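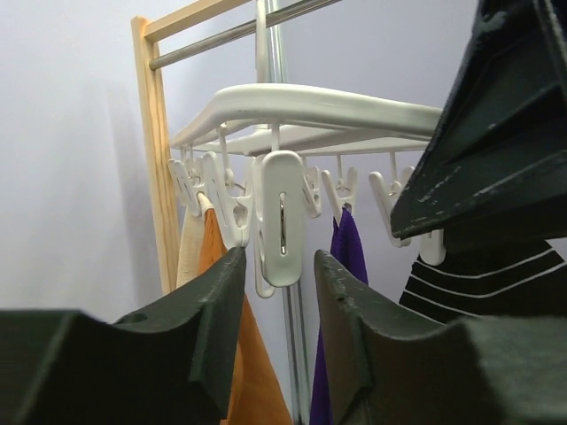

Small laundry is my favorite laundry, and I will defend that to anyone! Washcloths, baby socks, dish towels, the odd mitten: all the bits that slide off a regular rack and end up behind the radiator. The thing that made me love drying them is a clip hanger, the kind with a frame, a hook at the top and clothespins dangling underneath. Mine had been sitting in a drawer for ages before I gave it a proper try. A plain white plastic one does the job beautifully, and if you have a metal pole to loop the hook over, you can hang a whole crowd of little cloths in the space of one shirt. I've been using one in our apartment in Nollville ever since we lost the yard, and after a lot of trial and error (mostly error, mostly socks) I have a system.

What you need

One clip hanger. A rectangular frame is easier to balance than a round one, I think, but use what you've got.
Somewhere to hang it. A pole, a shower rail or a sturdy hook in a doorway will all work.
An old towel.
A fan, if your place is as damp as mine.

Step 1: Check the clips before you load anything

Squeeze every clothespin once. You want a firm pinch and jaws that meet all the way across. Look at the little spring while you're there, and if you see rust, take that clip off now, before it leaves an orange dot on something you like. Spare clips are easy to find, and most of them just snap on.

Wipe the frame down too. Dust loves the top of a hanger that lives indoors, and it will go straight onto a clean wet cloth.

Step 2: Get the water out

Spin the load a second time if your machine lets you. For hand washing, lay the pieces flat on the old towel, roll the whole thing up like a cinnamon roll and kneel on it. I'm serious, kneel on it! The towel comes out soggy and the cloths come out barely damp, and you've just saved yourself hours.

Step 3: Shake and pull

Give each piece one hard snap, then tug the hem straight with both hands. It takes two seconds per cloth and it's the whole secret to dish towels that look ironed. Socks get a tug at the toe and another at the cuff.

Step 4: Load from the outside in, in pairs

Hang the hanger first, empty, at about chest height. Clip a cloth at one end, then one of the same weight at the opposite end. Keep going like that toward the middle. If you fill one side first the whole thing tips, the clips all slide together, and you'll be picking wet washcloths off the floor.

Put longer cloths on the outer clips and short ones in the center — you get a kind of arch shape underneath, and the air moves through it much better. Leave an empty clip between thick pieces. Thin handkerchiefs can go side by side.

Grab only a small pinch of fabric, up to 7 millimeters or so. Any more and you get a fat crease that stays wet after the rest is dry. Wide cloths like two clips, one at each corner. Socks hang by the cuff if you want them fast, or by the toe if you're worried about stretching the elastic. I'm a cuff person and my socks have survived.

Step 5: Give it air

Keep the hanger a hand's width from the wall, more if you can. Point the fan slightly below it so the air travels up between the cloths. After 20 minutes, turn the hanger around so the back row gets a turn at the front. In winter I do this once more before bed and everything is ready by breakfast.

Step 6: Unload the same way you loaded

Outside pieces off first, one from each end, working in. Squeeze the clip open fully and let the cloth drop into your hand. Yanking is how hems get those tiny stretched ears, and how clips get broken.

Fold as you go! The pile is already sorted by size from Step 4, and I get an unreasonable amount of joy out of that.

Storing it

Fold the frame if yours folds, and hang it back up by its hook in a closet. In a drawer the clips tangle into one horrible knot — ask me about June.

Filed under: Laundry, Small Spaces, Drying Indoors
Last updated November 12, 2020

Comments

Uyên Triệu
The cinnamon roll trick!! I did it with a wool baby hat and it was dry by dinner. Does kneeling work for sweaters, or is that too rough?

Aoife Heffernan
@Uyên I do it with sweaters, just press with your hands and use two towels. Laying them flat afterward is safer than clips, though.

Kayode Anozie
I load mine heavy stuff in the middle, light stuff on the ends, and it hangs level. Might try your arch idea with the dish towels.

Sayaka Okabe
Please write one about face masks next, we have so many of them to wash now. I clip mine by one ear loop but they come out twisted.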